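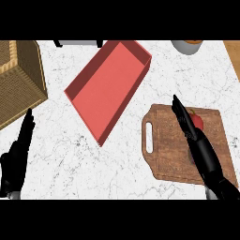

Red tray, marble benchtop, top view (render)

Tuesday, late arvo

Right, the scoring sheets. I spent most of today putting the Wilow questionnaire next to the old Gredau scale and I've come away liking the Gredau less than I did at breakfast. It runs 0 to 100, which looks lovely and precise on a plot, but hardly anyone uses the in-between values. They go for the multiples of ten and then a great lump of them park themselves on 50. So we're carrying a hundred-point scale that behaves like an eleven-point one, and a grumpy one at that.

Wilow has four subscales (pain, sleep, getting about, mood) and each item is scored 0 to 3. Coarser on paper, but the retest numbers from the Châu site hold together much better than I expected! Mood is the weak one. Two of the items ask nearly the same thing, and I reckon people notice and change their second answer just to be different. Need to check whether that's a translation problem - the Vietnamese version reads fine to me but my Vietnamese is rubbish, so get a proper back-translation before anyone quotes me.

Missing items are still a mess. The manual says to prorate if half the subscale is filled in, and the Pureck script was quietly treating blanks as zeros. I've fixed that on my copy and rerun it. Sleep scores went up a bit, the rest hardly moved. Haven't pushed it to the shared drive yet because I want someone else to run it cold first, please and thank you.

Also, whoever's entering the paper forms: "N/A" and a blank are different codes. I've put it in the data dictionary in capitals.

Still to do
Ceiling effects on getting about, by age band
Ask Châu how long the form takes people, they'll have times
Weighted kappa again with the fixed file
Decide if we keep Gredau as a secondary measure for the June round. Leaning yes, only so we can compare with the old cohort

Printer on level 4 is out of toner again, use the one near the lifts.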